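Cuaderno de taller – alojamientos rurales, noviembre

Sigo con la revisión de fichas de Flalero. Me pasan la de la casa de Hatport y la leo con las gafas de desconfiar puestas. «A un paso del pueblo», dice. A un paso de quién. En el plano salen 19 minutos andando hasta la primera tienda, y eso por un camino sin arcén. Lo de «íntima y espaciosa» en la misma frase lo dejo subrayado y no digo más.

Precio: 195 la noche en temporada baja, 290 en puente. La limpieza va aparte, 70 por estancia, y solo aparece en la última pantalla, cuando ya has metido los datos. Sheyla Taipe sostiene que el huésped está acostumbrado. Puede ser. También está acostumbrado a escribir reseñas de una estrella.

Pendiente de la semana pasada: la mascota. La ficha lleva el icono del perro y las condiciones dicen «consultar». Escribí a la propiedad preguntando por un perro grande y contestaron que «depende». O se admite o no se admite. De momento quitaría el icono. 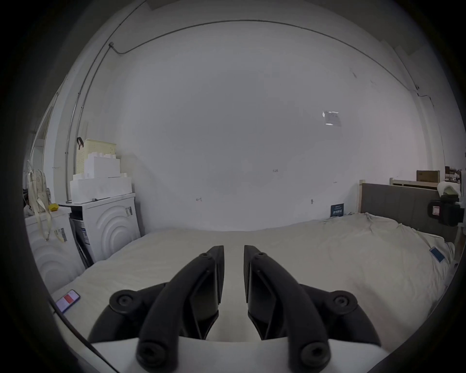
Khalil Sayegh comenta que exagero con lo del perro, que en Calimlim llevan dos temporadas con el «consultar» y no han perdido ni una reserva. Le pregunto cómo sabe las que no llegaron a hacerse. Queda sin respuesta, lo apunto.

Probamos cambiar el orden del texto: primero acceso y aparcamiento, después dormitorios, al final las vistas. Imani Shemweta cree que así se lee como un contrato. Yo creo que la versión de ahora se lee como un folleto de balneario, con tres «encantador» en el primer párrafo. Hicimos las dos y se las pasamos a Arturo Barbieri sin decirle cuál era cuál. Eligió la suya, una tercera que traía escrita de casa.

Lo de «duerme seis» tampoco me convence. Son cuatro en camas y dos en un sofá del salón, que es zona de paso hacia el baño. Propongo «4 + 2» en el titular. Fendley lo hace así y no parece que les vaya peor – aunque tampoco tengo sus cifras, de modo que esto es una impresión y nada más.

Falta confirmar la hora de salida. En un sitio pone las 10:00 y en otro las 11:00. He preguntado dos veces. 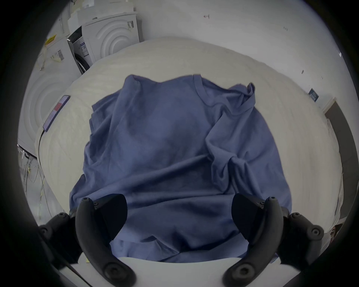 Para la próxima revisión

– Respuesta escrita sobre el perro, con sí o no.
– Limpieza sumada al precio desde la primera pantalla.
– Sowmya Palaniappan vuelve a medir el camino a pie, con maletas.
– Hora de salida.

Imprimir | Enviar por correo electrónico

Contacto | © Flalero | Volver arriba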